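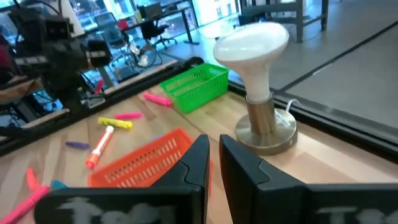
Trarnus is a small studio in Illton that builds virtual reality software for training and rehearsal. Kaan Kocabaş and Liv Ekström started the company after several years of making games for other people's headsets. We now have two teams, one for software and one for sound and 3D art.

Our main product is Jedulow, a rehearsal room for people who speak in public. You put on a standalone headset, load your slides and practice in front of a seated audience. The room holds up to 192 listeners, and you can set how restless they are. Sessions run for 30 minutes by default, mostly for comfort, and the limit can be turned off in the settings.

Jedulow is used in over 50 schools and colleges. Eylül Sezer looks after those accounts and answers the support mail herself. If your school wants a trial, write to her and say which headsets you own. We don't sell or rent hardware.

Nazmiye Öztürkmen leads the art team. The seats, curtains and hallways in Jedulow are modeled on the old Yüksel theater, where she worked before joining us.

We are funded by license sales and have no outside investors. The April update added captions and a seated mode. A version for wired headsets is in testing.

Filed under: Company, VR Software

Comments

Nesrin Baysal
Does seated mode work with the older controllers? Mine drift a bit.

Trarnus Support
Yes, it does. Recenter the view once you are sitting down.

marlow_k
Used this before my thesis defense. The coughing guy in row 2 is too real. Please add a lectern!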